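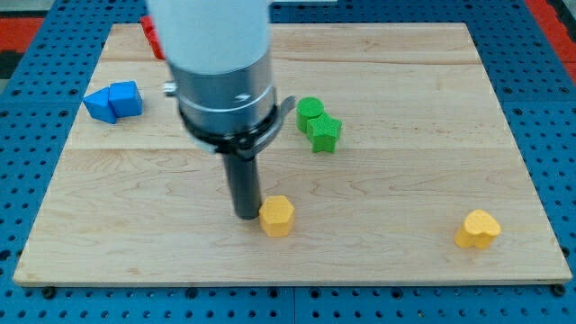
Oct 2, 2018
Bench notes, Sorkwood maple board and the shape blocks

Gunther is convinced the new board is flat. I am not. He put a straightedge on it once, along the grain, and pronounced it good. Along the grain was never going to be the problem. The seams run across the width, and every seam is a place where one piece can sit a hair proud of its neighbour. Went over it again with the straightedge at right angles to his and then on both diagonals. Worst gap I could get a feeler into was at the second seam from the left, and it was small enough that I will stop complaining in person and only complain here.

The colour is nice, I'll give it that. Pale, even, and the yellow and green blocks read well against it. The old grey melamine had a glare off the window side that drove everyone up the wall from lunch on.

Fixing: board is bolted down through the front corners to the pegboard table. Vogler's fitting sheet says to tighten fully. I don't trust fully. Maple moves with the seasons and this room goes from swamp to desert as soon as the furnace comes on. Backed both front bolts off a quarter turn and marked the heads with pencil so I can see if someone "fixes" them. Will check again once the heat has been on for a couple of weeks.

Blocks. The Skusance order finally showed up in September, 525 pieces, in bags sorted by colour and not by shape, the opposite of what Edith asked for. She has been re-sorting on and off ever since. We only want a handful on the board at once, so I'm not sure why we bought that many, but the price break was apparently irresistible to somebody with signing authority.

What I had out for the layout trial: yellow hexagon, yellow heart, green cylinder, green star. My notes on each.

Hexagon. The best of them. Stands square, doesn't wander, easy to set against a pencil line. Flats are true enough that you can butt another block up to it.

Cylinder. Fine upright. On its side it is a nuisance on any board that isn't dead level, and this one isn't (see above, Gunther).

Star. Points are the weak spot. I had one from the same bag with a tip rounded over, and I can't tell if that's wear from the bag or how it came off the mould. Asked Skusance, got a reply about "normal variation". Set it hard up against the cylinder for the trial to see whether the two could be told apart at a glance from the stool. Same green, so I expected trouble. Edith says she had no problem. Edith also chose the colours.

Heart. I don't like the heart. I can never get two people to place it facing the same way, and it's the one everybody wants to fiddle with. I would drop it from the set. Outvoted, 2 to one.

Surface texture on the yellow ones is a fine all-over pattern, sold to us as "enhanced grip". Tried to slide the hexagon with one fingertip on the maple and then on a scrap of the melamine. Could not feel a difference worth writing down. The texture does hold dust and pencil graphite, so whatever it does for grip it's a pain to wipe clean. Warm water and an old toothbrush got most of it off. Do not use the citrus stuff.

Weighed a sample from the bags. More than 83 grams for a handful of five, which doesn't match the figure on the packing slip, though the kitchen scale is not something I'd swear by either. Need to borrow the proper balance from the Nornport shop before I write to anyone about it.

Layout question still open. Gunther wants a printed grid on the board. I want light pencil crosses only, because ink goes into maple and stays there, and we will change our minds about the spacing. We always have. Compromise for now is masking tape along the back edge with the column marks on it, to go on tomorrow.

To do
Re-check second seam after the heat comes on
Look at my pencil marks on the bolt heads
Balance from Nornport
Ask Edith how many bags are left to sort, and whether any more of the stars have soft tips
Finish on the board: Gunther says one coat of oil. I'd like to see it on an offcut first, with a block left sitting on it overnight.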